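4 June 2026

Got to the Kirnwood workshop before eight and had the place to myself until lunch. Swept up, made tea, then went over the cable run on the arm again. The yellow cable has been bothering me since May. If the loop round the wrist is too tight it pulls when the last joint turns, and if it's too big it hangs down where the gripper wants to go. I let out 30 mm of slack and ran the wrist from one end of its travel to the other at low speed. No snagging that I could see.

The bin is clamped to the table now. Before that it crept a little every time a finger touched the side, and the positions I'd saved in the morning were no use by the afternoon.

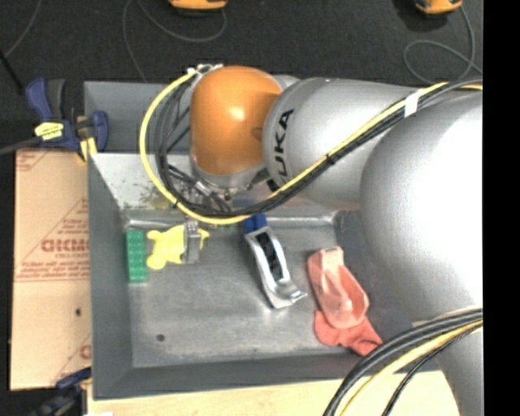
Spent the rest of the morning on picking. The yellow animal is still the awkward one, as it lies so flat. I lowered the approach height by 4 mm and slowed the last part of the move. The green brick against the wall will have to wait — there isn't room for a finger on that side and I don't want to scrape the bin any more than it is already.

The log stands at 2,734 tries since I started keeping it. I'd like to do another 300 before I change anything else, or I won't know which change did what.

Silbridge rang about the spare hoses. They're in, but the Maes fittings are not, so I'll drive over once for both. Paid the Flostent bill. Home by six, back sore from leaning over the table. Need to bring the low stool tomorrow, and more cable ties.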